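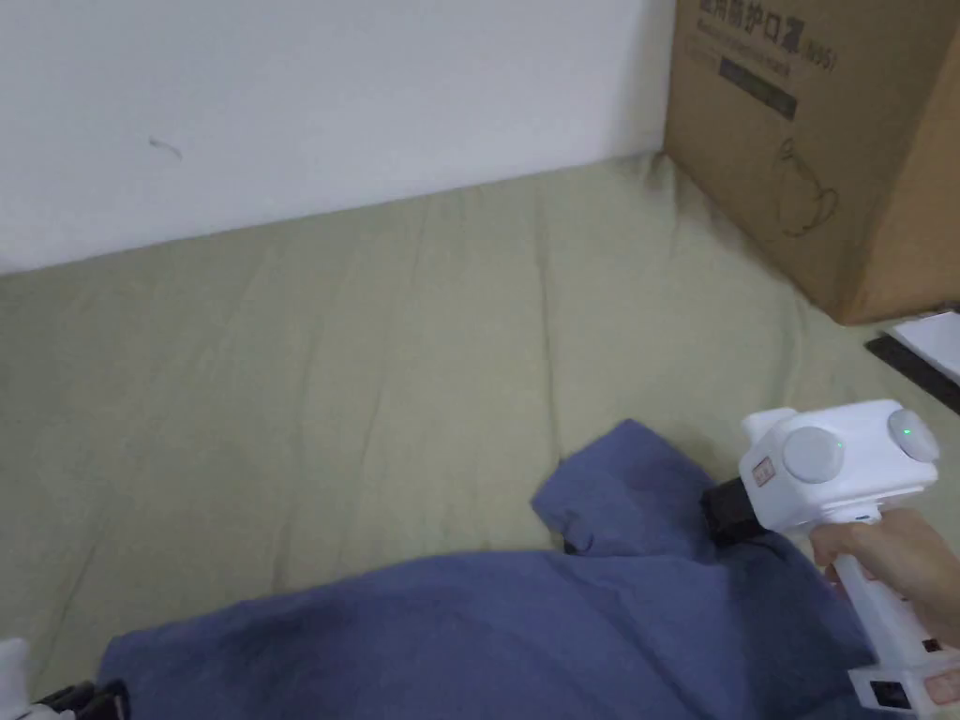

So the right gripper quit on us again last night, 135 folds into a run that was supposed to reach 1000. It just stopped closing! No alarm, nothing in the log, and I kept going for 11 more folds before Viola noticed the numbers were flat.

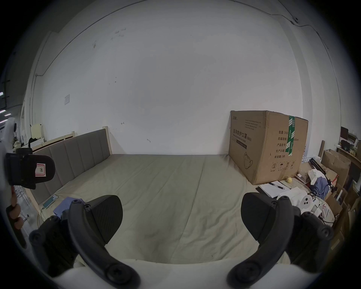

Jarmo blames the finger linkage. He had me back off the screws and snug them up again, which is fiddly when there are three in each finger arm and your bench is a bed. It closed fine after that (for 2 folds, ugh).

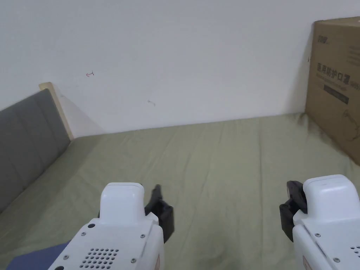

My money's on the cable, so I've asked Bandara for a spare. Until it gets here we're stopping every time a jaw sticks.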